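News > Music > Newsletter

December
By Effie Cairns

Trevach finish their second record

Trevach have finished mixing their second album, Magsi, and the first single goes out to mailing list subscribers this month. It's called "Slow Ferry" and runs a little under four minutes, with Blair MacBrayne on lead vocal and Mhairi Ogilvie on fiddle and pump organ.

The band wrote most of the record last winter and cut it at Tusari, the studio Torquil Jardine runs out of an old grain store. Jardine also produced. He asked them to play live in one room and keep the first good take, so there are a few rough edges. On the title track you can hear a chair creak before the second verse.

"We had 14 songs and argued about all of them," MacBrayne says. "The quiet ones won."

Ten songs made the final list. Two are instrumentals, and one is a new version of "Lamplighter," which longtime listeners will know from the first EP. Diane Gosselin sings harmony on that one and on the closer, "Back Bedroom," a slow waltz that Ogilvie wrote on guitar.

Sosadeck is putting out the album on vinyl and as a download. The first pressing is 500 copies, with 400 going to stores and the rest held back for the band to sell at shows. Subscribers can order a day early — the link will come in a separate email at noon.

Tour dates will follow in the next issue. Write to us if your town has a room with a decent piano.

Last updated: December, 4:15 p.m.
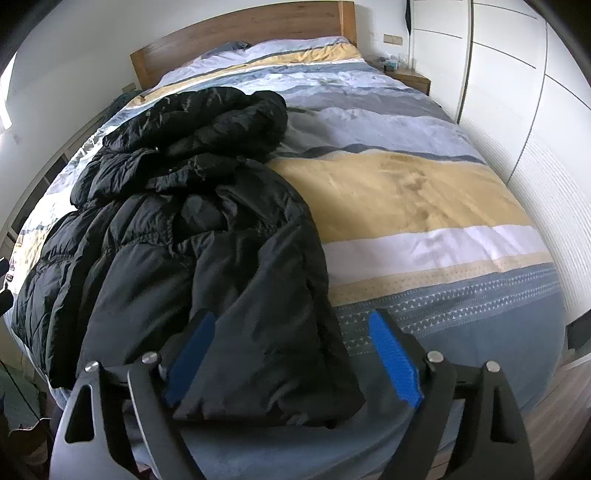 Stripes and a wooden headboard.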